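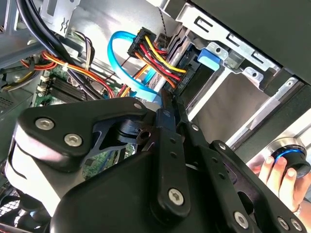
Figure 3. Wrist camera view inside the case. The black power connector with its yellow, red, black and orange wires is next to the loop of the blue SATA data cable. A hand holds the knob device with the blue ring at right.

4.2 Demonstration collection and labeling

We recorded demonstrations on desktop computers in the Budisau cell over two periods. The first ended in August and covered drive removal only. The second added cable handling and closed on 28 Nov 2024. After both periods the set held 443 demonstrations. We dropped 39 of them in which the wrist stream lost more than a short run of images or the force signal was missing, which left 404 for training.

Each demonstration was split into segments by hand. A segment starts when the gripper leaves free space and ends when it returns there, or when the part it is working on changes. Splitting the 404 demonstrations this way gave 3085 segments. Every segment carries one action label (approach, grasp, pull, release, clear) and one part label. We used a single part label for all cables at first and split it into data and power later, after the policy was found to pull both kinds with the same force profile.

Cables were the harder part class to label. The blue data cable stands out well against the sheet metal of the drive cage, but a bundle of power wires can cross the view at almost any height, and the gripper's own links hide a large share of the board below. Annotators were told to label the connector they judged to be the target, even if only part of it was in view. Where two annotators disagreed, the segment was kept and both labels were stored. The Trita labeling tool supports this directly, so no separate file was needed.

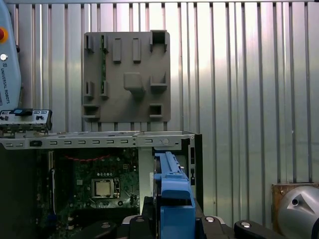

Figure 4. Blue plastic drive part held in the gripper above the open case. The motherboard is at left and the dark gray fixture plate is on the ribbed wall behind.

4.3 Effect of the wrist view

We trained three versions of the Akitz policy on the same segments. The first used the wrist camera only, the second used a fixed overhead camera only, and the third used both. All other settings were the same, including the force input and the number of training steps.

For the blue drive parts, the wrist-only version did nearly as well as the version with both cameras. The part is large and has a strong color, and once it is in the grasp it stays in the same region of the image for the rest of the segment. The overhead-only version often closed the gripper too early on this part, with one finger resting on the rail.

Cables gave a different result. The wrist-only version lost the target when the fingers passed in front of the connector, and it then tended to repeat the approach motion. Adding the overhead view reduced these repeats but did not remove them. We also tried the occlusion mask of Kocabaş, applied to the gripper links in the wrist image. It helped on power connectors and made no clear difference on data cables - we suspect the color was already enough for the policy to find those.

All three versions failed most often in the clear segments, where a loose wire bundle has to be moved aside before the drive can come out. These segments are the shortest in the set and vary the most from one case to the next. Section 5 looks at them separately.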